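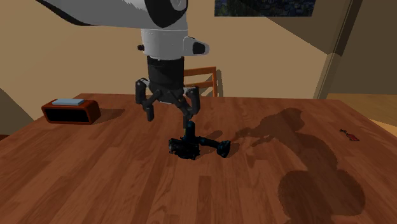
Rainer T2 Adjustable Desk Frame with Trerneo Oiled Top: Long-Term Review
Posted 11/14/20

The T2 is a two-motor sit-stand frame sold without a top. Rainer lists it at 169 pounds maximum load, measured with the load centered, and sells it through Dindance and a few smaller dealers. I bought mine with my own money and paired it with a solid wood top from Trerneo, ordered separately. Both have been in daily use since August of last year. The desk lives in the back room of the house in Flendstead, on a floor that is neither flat nor level, and the results below should be read with that in mind.

Delivery and packing

The frame came in one carton and the top in another, on different trucks. The frame carton had a crushed corner, but the steel inside was held in molded foam and had no damage. Hardware was bagged by step and the bags were labeled. One bag was short a washer. I used one from my own supply and did not report it.

The Trerneo top was wrapped in paper, then corrugated board, with hard corner protectors. It had been stored flat and arrived with no measurable bow. I checked it with a straightedge across the width in several spots, then diagonally. It should sit in the room for a few days before it is fastened to anything, and the instructions say so in small type on the last page, after the section telling you to fasten it.

Assembly

The legs bolt to a pair of side brackets, and the brackets slide onto two crossrails that set the width. The crossrails telescope. Set screws hold them in place, and the set screws are the weakest part of the design. They bear on painted steel, the paint compresses, and the joint loosens within the first few weeks. Retighten them after a month. I have done it twice and they have held since the second time.

The bolts are hex socket throughout and the wrench in the box is usable, though short. A longer wrench makes the leg bolts much easier. Do not use an impact driver on the crossrail screws. The threads are cut into thin wall and will strip.

The feet go on last. Each has a threaded leveler at both ends, with enough travel for a moderately uneven floor. My floor used most of that travel at one corner. With the levelers that far out, the foot has a small amount of side play that you can feel with a hand on the leg, but not at the desktop.

Attaching the top

Rainer supplies wood screws that are meant for a manufactured board of standard thickness. In solid wood they need pilot holes. They also need room to move. Wood widens and narrows across the grain with the seasons, and the T2 brackets have round holes, so a top screwed down tight through all of them is locked across its width. I enlarged the holes on one side of each bracket into short slots with a round file, put a washer under each screw head, and backed each screw off slightly from tight. It is tedious work — allow an evening — and it should not be the buyer's job. Slotted brackets would cost the maker very little.

The slots have been needed. Between the dry part of winter and the damp part of summer the top changed width by an amount I could read on a steel rule without trouble. The screws moved in their slots, the top stayed flat, and there are no splits at the ends.

Motors and travel

There is a motor in each leg. Both are synchronized by the control box, which mounts under the top. Travel is smooth through the full range, with a slight hesitation at the start as the drive takes up slack. Speed does not change noticeably between an empty desk and the load I normally keep on it. I have not tested it at its rated maximum and do not intend to.

Noise is a low hum with a faint higher tone when going down. It can be heard in the next room with the door open, and not with the door shut. The tone got a little louder over the first few months and then stopped changing.

Out of the box the two legs were out of step and the top sat visibly low on the left. The reset procedure fixed it: hold the down button until the desk reaches bottom, release, then hold again until the display blinks. The manual covers this under error codes, but it should be step one of setup. I have had to repeat it after every power outage longer than a few minutes.

The display shows height. It is consistent with itself but reads high against a tape measure, by the same amount everywhere in the range. An offset can be entered in the settings menu. Once corrected, it has stayed correct.

By my log the desk made 2,000 trips in the period covered, up and down counted separately. I kept the log because the warranty on the drive is written in cycles and I wanted a record. Of those, 1,990 finished without a fault. The others stopped partway with the collision code on the display. In most cases there was a cause, such as a chair arm under the edge or a drawer left open. A couple had no cause that I could find, and both happened on cold mornings with the heat off. The desk reversed a short distance each time and worked normally on the next press.

Stability

At sitting height the desk is solid. I can type, write, and lean on the front edge without seeing the monitor move. At standing height there is movement, mostly front to back. Typing does not cause it. Resting both forearms on the edge and shifting weight does. Side-to-side movement is smaller, and tightening the crossrails reduced it.

A monitor on a long clamp arm makes this worse. With the arm extended, the screen keeps moving for a moment after the desk has stopped. With the arm folded back toward the post, it settles almost at once. A heavier top helps a little, and the Trerneo is heavier than the composite tops sold for this frame. The remaining flex is in the legs, where the sections overlap least at full height.

The clamp itself left a shallow dent in the underside. A scrap of hardboard between the clamp and the wood prevents this.

The top

Trerneo ships the top with an oil finish and a small can for maintenance. The surface is matte and shows some grain texture under the hand. It is not a film finish. Water left standing for an hour leaves a pale ring, which fades in a day or so. Coffee leaves a darker one, which does not fade and has to be sanded. Ballpoint pen pressed through a single sheet of paper will mark it.

The repair is easy. Sand the area lightly with the grain, wipe off the dust, apply oil with a cloth, wait, and wipe off the excess. Spread the cloth out flat outdoors to dry before throwing it away. Oily cloths left in a ball can heat up and catch fire, and the warning on the can is too easy to miss.

I re-oiled the full surface 2 times. The first coat was absorbed quickly, especially where my wrists rest. The second took much less. Color deepened slightly with each coat. The area beneath the keyboard tray I removed in spring is still lighter than the rest, and I expect it to even out with light over time.

Edges are slightly rounded at the top and square underneath. The square lower edge is sharp enough to be uncomfortable when lifting, so I broke it with fine paper before installation.

Cables

Rainer includes a wire tray and adhesive clips. The tray is adequate for one power strip and its cords. The clips are not worth using on oiled wood, as the adhesive lets go within days. Screw-on clips work. Leave a loop in every cord that runs to the floor or wall, and run the desk to full height by hand, watching the cords, before plugging in anything expensive.

Support

I contacted Dindance once, to ask for a replacement keypad after a button became intermittent. They asked for the serial number and a short description of the problem. The new keypad came in a padded envelope eight days later, and the old one did not have to be returned. Rainer's own support page has a PDF of the manual that is newer than the printed version and includes the reset procedure in a better place.

Rating

Frame: good drive, acceptable stability, poor crossrail fastening, wrong holes for a solid top. 7 out of 10.

Top: flat, well packed, easy to repair, easy to stain. 8 out of 10.

I would buy the top again. I would buy the frame again at the sale price for use mainly at sitting height. Someone who stands for most of the day, or uses a long monitor arm, should look at a frame with a lower crossbar or three-section legs with more overlap.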